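开放日演示操作手册(现场版)
第四章 木柜取放演示的布置与操作

适用:Gatemau 展台、Basport 分会场。Vlachou 厅的场地另有一份,别拿错。
最后改动:8月23日。旧版请丢掉,尤其是第4.3节,步骤顺序变了。

4.1 开场前要有的东西

演示用木柜一个,浅色木纹,正面敞开。
双臂机器人一台,右臂装三指手。
腕部小相机,接到观众侧大屏。
控制电脑,装好演示程序 Mallalero,任务包编号 571。
演示物件一箱。软的硬的分开放。
地面胶带、隔离带、立牌。
备用急停按钮一只。电池要新的。

清单少一样都先别开机。找值班台补。

4.2 场地

1. 先定木柜位置。按地上胶带的四个角对齐,柜口朝机器人。
2. 推一下柜子,晃就垫脚。垫片在工具箱下层的小袋里。
3. 隔离带离机器人工作范围至少两米。入口留在观众左手边,轮椅能过。
4. 观众一批最多16人。多的请到立牌后面等下一批,别往里塞。
5. 电缆全部走地面线槽,不要从隔离带上面过。去年五月那场绊过一次人,之后改的。
6. 灯光:窗户一侧的帘子能拉就拉。大屏上背景发白没关系,指尖和柜内底板能看清即可。
7. 急停一只在操作员手边,一只在讲解员身上。两只都要按一遍试过。

注意:讲解员和操作员不能是同一个人。人手不够就减场次。

4.3 上电与回零

1. 检查双臂周围没有杂物,没有人。
2. 开总电源。等控制电脑进到主界面,不要连点。
3. 登录后选“展示模式”。选成“调试模式”的话限速不生效!!退出重进。
4. 右臂先回零,再左臂。反了会报干涉,清掉报警从头来。
5. 看护套。臂上的黑色波纹护套不能有扭转、裂口,也不能夹住线。有问题不要拿胶布缠,停演,叫维护。
6. 三根手指逐根开合一次。听声音,有卡顿就记在日志里,再试一次,还卡就停演。
7. 指尖垫用干布擦。不要用酒精,橡胶件会发硬。
8. 载入任务包571,核对屏幕右上角的编号。编号不对不要运行。
9. 预热,空走20分钟。预热期间观众不进场。

警告:护套与金属段之间是夹手点。上电之后任何人不许伸手去摸,包括工作人员自己。要处理先断电,等手臂完全停住。

4.4 对位

这一步最容易赶,也最容易出错。对位没做好,后面整场都是歪的。

1. 程序里点“柜口待位”。右臂会慢速移到木柜处,手指朝下。
2. 手停稳之后再看屏。移动过程中不要去拉进度,也不要催。
3. 腕部画面里应该同时有三根手指、柜内后板、右侧板和一部分底板。手臂本身会占掉左边一大块,正常,相机就装在那儿。
4. 指尖下方要能看到底板与后板的交线。看不到说明相机座松了,紧固后重新标定。
5. 底板上有小黑点、碎屑之类,断使能后清掉再继续。识别程序有时会把它当成物件。
6. 确认手指没有碰到任何一块木板。离侧板太近就在界面上往左微调,每次一格。

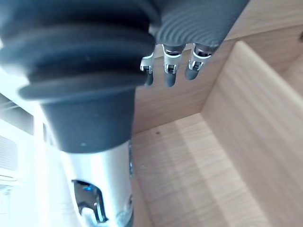
7. 画面对好之后点“保存待位”,旧的待位会被覆盖,不用另外备份。
8. 手动走一遍“下降—合拢—张开—上升”,速度档放最低。
9. 走完回到待位,再看一次屏。和刚才差得明显,从第1步重来。

备注:柜子一旦被人碰过,哪怕看着没动,也要重做4.4。时间不够就砍掉后面的自由提问,不要砍对位。

4.5 正式演示

一场分四段,讲解词在附页。顺序不要换,程序是按这个顺序排的。

第一段,讲手。
右臂停在待位不动,讲解员对着大屏讲三根手指:金属关节,深灰色指尖垫,掌面上一圈圈的细纹。观众常问细纹干什么用,统一回答“增加接触时的摩擦”,别展开,展开就讲不完了。

第二段,放。
1. 操作员把物件放到取料台。放完退到黄线外,举手示意。
2. 讲解员确认没人在区内,回“可以”。
3. 操作员点“放入”。手抓起物件,送进木柜,张开。
4. 手退回待位以后,讲解员才能继续说话引导观众看柜子。
先用软的物件。软的掉了不响,也不会弹出去。

第三段,取。
1. 点“取出”。
2. 抓空一次可以让它自己重试,最多两次。第三次改手动,讲解员照常讲,不用解释太多。
3. 物件回到取料台后,操作员不要马上去拿,等手臂完全停稳。

第四段,观众选。
请一位观众从箱子里指一样,由操作员拿。观众本人不进区,小朋友也不行,家长说没事也不行。
物件太滑、太重、带尖角的都提前从箱里挑掉。手机钥匙眼镜一律不接。

注意:演示中大屏黑了不等于手臂停了。先按急停,再查线。

4.6 常见情况

手停在柜口不进去。
多半是待位没存上。回4.4第7步。

手指合拢了但物件滑出来。
指尖垫脏,或者物件放偏。先擦垫,再换物件。抓力不要现场调,改了下一班不知道。

碰到侧板。
立刻急停。断电后看指尖和护套,再看木板有没有被顶歪。三样都没事才可以恢复,恢复后重新对位。

画面太亮,后板和底板分不清。
拉帘子。没有帘子就把曝光降一档,再降还是不行就换到备用机位。

程序弹出“任务包不匹配”。
有人换过包。重新载571,重新核对编号。不要点“忽略”。

观众伸手越过隔离带。
先急停,后劝说。顺序别反。恢复时要重新回零,给下一批道个歉,说晚几分钟。

观众问多少钱、什么时候卖。
给资料台的卡片,不报数。

4.7 场间休息

每场之间至少空出一段时间给机器降温,具体看界面上的温度条,绿的才能开下一场。
擦指尖垫。
看一眼护套。
清点物件,少了先找柜子里面,常常是滑到后角了。
日志写一行:场次、抓空几次、有没有急停。连着几场都是“正常”也要写。

4.8 收场

1. 手臂升到高位,离开木柜,然后归位。
2. 取出柜内所有物件。必须在断使能之后取。
3. 退出 Mallalero,等提示“可以关机”再关。直接拔电会丢当天的日志,Basport 那边丢过,补了一晚上。
4. 关总电源。挂“勿动”牌。
5. 护套拉平,防尘罩罩上。罩子从上往下套,别勾到手指连杆。
6. 木柜留在原地不搬。胶带翘边的补一下。
7. 急停按纽两只都收回值班台,签字。

提醒:第二天还有场的,回零和对位照样全做,不能拿前一天的待位直接用。

附页:讲解词、物件清单、值班台电话,见手册袋内夹层。缺页找 Gatemau 展台领,领完在封底登记一下。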